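# Lindholm hand-held gripper kit

The Lindholm is a two-finger gripper that a person carries and works by hand. It records what a robot gripper would see and do, so a manipulation policy can be trained on the recordings without a robot present during collection. Plisura sells it as a pair, left and right, with a head camera mount and the Leltlow alignment software.

This page covers the kit and the results of our collection study. Assembly drawings and the calibration guide are under Downloads.

## How the method works

The operator wears the head unit and holds one gripper in each hand. Each gripper carries a wide-angle camera that looks past the jaws, and a square marker that can be picked up from outside. Leltlow takes the gripper video, the head video and the tracked poses and puts them on one clock. Finger opening is read on every frame.

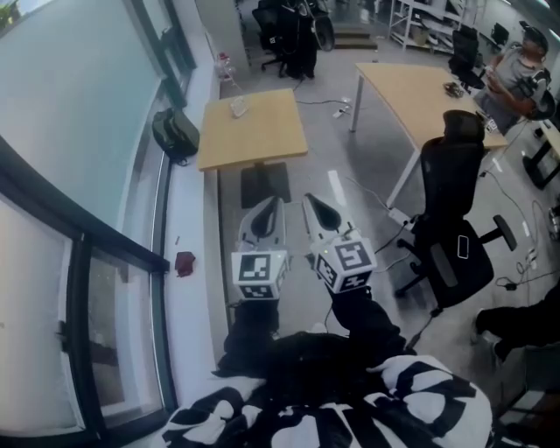 An episode starts when the operator closes both grippers fully and ends when they do it again. Between those two signals there is nothing to press. Leltlow cuts the recording at the signals and throws out any episode where tracking drops for more than 8 frames in a row.

Several operators can record in the same room at once. Every pair has its own marker IDs, and Leltlow ignores IDs that are not registered to the session. Plan the cable runs before you start. The tether is long enough for walking between tables, but two people crossing paths will tangle.

## Study results

The study was run by Kirsten Wong at our Ekcombe site in March. Operators worked at ordinary tables and handled flat and boxed items. They recorded 662 episodes that passed the tracking check. We trained one policy on the full set and one on the same episodes with the head video removed.

| Training data | Test trials | Completed |
|---|---|---|
| Gripper and head video | 100 | 81 |
| Gripper video only | 100 | 64 |

Most of the difference came from trials that began with the item outside the gripper camera's view. When the item was in view from the start, the two policies were close. Both had trouble with thin items lying flat on a table, and adding the head video did little for those.

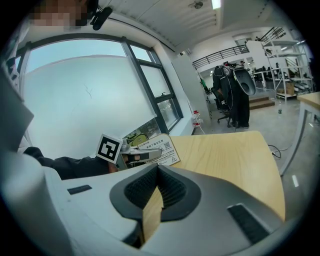

Wong would like buyers to look at the failures before they look at the totals. Her view is that a lab working only on a fixed tabletop can leave the head unit in its case for the first month, get its episode cutting right, and add the second view once the tasks involve moving between tables. She also asks that anyone repeating the test keep the start positions fixed across both policies. In an early run they were allowed to vary and the numbers could not be compared.

We have not tested transparent items, liquids or anything heavier than the rated load. The test arm had the same jaw geometry as the hand-held unit. Results on a different jaw will differ, and we have no figures to offer for that yet.

## Working with thin parts

Panels and cards should be gripped on edge where the task allows it. Keep the part near the middle of the jaw opening so that it stays in the camera's view along its length. If the lower end is hidden by the jaw lining, Leltlow still reads finger opening from the jaw, but it can't estimate how deep the part sits.

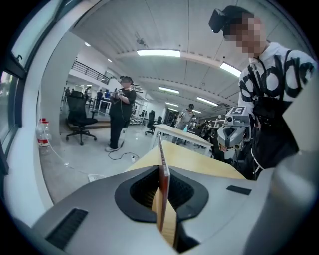 *Thin panel held edge-on in the jaw, with other operators across the room.*

## In the case

- Left and right grippers, with markers fitted
- Head camera mount and strap
- Chest harness
- Two tether cables
- 16 spare finger pads
- Calibration board
- Leltlow license, one workstation

Finger pads are a wear part. Replace them in pairs and rerun the opening calibration afterward, even if the new pads look the same thickness as the old ones. Spare markers are sold separately and must be registered in Leltlow before use.

The study episodes are available to kit owners on request. Include your serial number and say whether you need the raw video or only the aligned files.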